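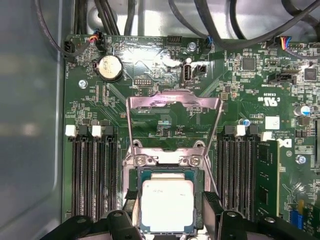

Session 9: Sending poems out (competitions + magazines)

Reading for today: the Grirkia anthology, first section only. Skip the intro, its long.

Line limits. Most comps say 40, some less. Title usually not counted, blank lines sometimes are. Check. The Prurnside prize had 1,227 entries last spring and a good few went out on length alone.

Judging. Sift first, then longlist, then the judge. Sifters read fast. First two lines matter more than you'd like. Rhyme is fine if it isn't dragging the sentence backwards.

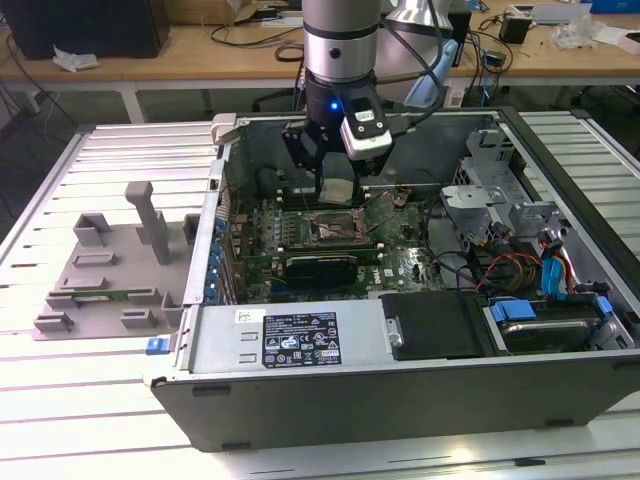

Cover letters and bios

Three sentences max. No explaining the poem. Name, where you've been published (or nothing, also fine), thank you. Bring a draft bio to workshop, under 400 characters.

Simultaneous submissions: Dorik allows them, Vondráček doesn't. Keep a list of what went where, with the month. If a poem gets taken, withdraw it everywhere else the same day

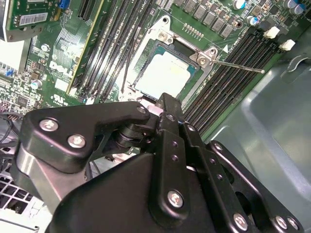 and reread the rights paragraph before you say yes. First rights only is normal. All rights forever, ask questions. Posting on your own blog counts as published for alot of editors, even if you take it down later.

For next time: one poem, two versions, the second cut by a third. Bring copies.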